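Slide 4. Money.

Hands up if you have bought a robot arm. Keep them up if it came in on budget. (Wait. Look at the floor sympathetically.)

The arm is the easy part. Durkon sends a quote, you gasp, you sign. What gets you is everything past the wrist, and everything under the table, and the cable that connects the two and is always one foot short.

Our first plan at Basora had 3 lines: arm, gripper, misc. Misc ended the year as the biggest line. In April it ate the travel money.

Slide 5. Leave this one up for a bit.
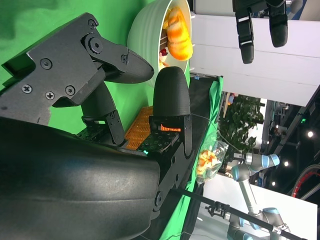
The finance office at Tovar wrote back to ask why fingertips needed their own line, seeing as the gripper was supposed to come with fingers. Fair point. It does come with fingers. Then you try to pick up lunch.

So: fingertips, pads, screws, spare screws. We set aside $2000 for small parts and spent 341 of it on fasteners alone. Say that number slowly.

Slide 6. What I'd ask for now.

Two grippers per arm, one to use and one to be in the mail. Backdrop cloth by the roll. A food budget, if you handle food, and a second one for what the staff eats.

Service contract: Grurkinora wanted 70 percent up front. Ask for quarterly. They sigh and then they say yes.

Skip slide 7 if we're running behind. It's the depreciation table.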